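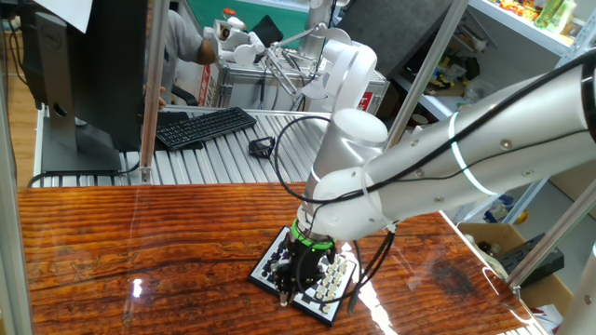 Nundard Chess Club - notes from the November meeting

Hi all, it's me on the minutes again (Graham Bloxham was meant to have a turn but forgot his glasses, so blame him for my spelling). We kicked off at 7.10 pm in the back room at Arholm Hall. Apologies came in from the Naidoo family, who were stuck behind roadworks.

Last month's minutes went through with one fix. I'd put the Girorano trip down as a day trip and it's a whole weekend, sorry!

Money: we have $1,531 in the account after paying for the hall. Graham wants us to get to $2,000 before we think about new clocks. I reckon two of the old ones won't see out the summer, but I was outvoted and I'm over it - mostly.

Girorano weekend: 13 names down so far, and a few more people are umming and ahhing. Entry is $70 a head and juniors go in at the same price this year, which got a bit of grumbling. Car pooling list is on the door, so please write your suburb next to your name this time.

Boards: we had a good long natter about sizes. I love the little boards for casual games and travel, but a few members find the pieces fiddly and want full-size sets for anything rated. Agreed - full-size for the ladder, whatever you like for everything else.

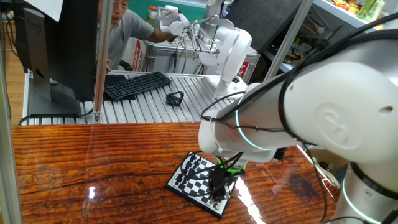 Small board with the white border, set at an angle on the table.

Ladder: results have to be in my inbox by 9 pm on the night, or they roll over to the next round. Yes, even yours, Graham.

Other business: the urn is leaking again. I'll ring the hall about it. Someone also left a very nice blue scarf behind, and it's at my place if you want it.

Closed at 8.40 pm, then we played until they turned the lights off.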